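Section 8. Cloth pick routine (towels, flannels, tea towels)

Applies to Prilla arm with two-finger gripper, Zakier controller, software build 1916 or later. Older build: update first, see section 2.

Before you start
Table cover on, pulled tight. Plain cover, one colour, not the same colour as the cloth. Stop button within reach. Nothing else on the table.

1. Power on the controller. Wait for the steady light. Blinking light = still homing, hands off.

2. Open the Doto panel, choose Cloth, then Single item.

3. Drop one towel on the table. Do not fold or smooth it. The routine looks for a raised bit to pinch, a flat towel gives it nothing to grab and you get error 575.

4. Press Approach. Arm comes down over the cloth with fingers open, pointing straight down. Check that the fingers are apart before they get to the towel. If closed, press Stop, then Open, then start again from step 4. 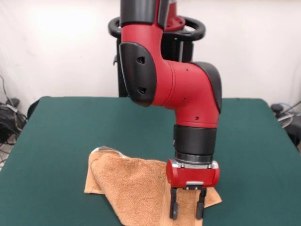 5. Jog if needed. Small steps only, arrow keys on the panel. You want cloth between the fingers, tips not pressing into the table.

CAUTION: Tips pushed hard into the cover will mark it and can bend the finger mounts. Not covered by warrenty.

6. Press Close. Grip force on Low for terry, Medium for tea towels. Never High.

7. Press Lift. Watch the cloth, not the screen. Slips out: lower the arm, open, move towards the thickest fold, try again.

8. Press Save point when happy. Name it something you will recognise later. "test" is not a name.

Note: Suvarna finger pads (sold seperately) help with thin cloth. Re-run finger zero after fitting, every time.

Note: very fluffy towels shed. Wipe fingertips at end of day, dry cloth, no spray.

If it goes wrong
Error 575 - no pinch point. Bunch the towel up, press Approach again.
Arm stops half way - joint limit. Move towel nearer the middle of the table.
Gripper closes on nothing - check height offset, then finger zero.
Panel frozen - Stop button first, then restart the panel. Not the other way round.

Section last changed 17th July, V. Hubáček. Wrong step or missing error code, send it to Vilém with your build number.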